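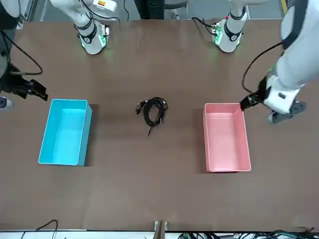
Planning your first two-arm station: questions we hear a lot

How much should we set aside?
The folks at our Lirnton shop usually suggest keeping 2,000 dollars back for the small stuff - clamps, spare cables, plastic bins, a decent table - because it does add up, and it's no fun going back to ask for more!

Do we need two arms right away?
Not at all. Plenty of customers start with one and add the second when the budget year turns over in December.

How long is delivery?
Please allow 21 days to Brastuvthorpe and 11 to Zostville (a bit longer if you'd like grippers fitted first).

Can we try before we buy?
Yes, and we'd love to have you! Bring along the parts you'd like sorted and stay as long as you need.

Prices last checked 28 June 2021.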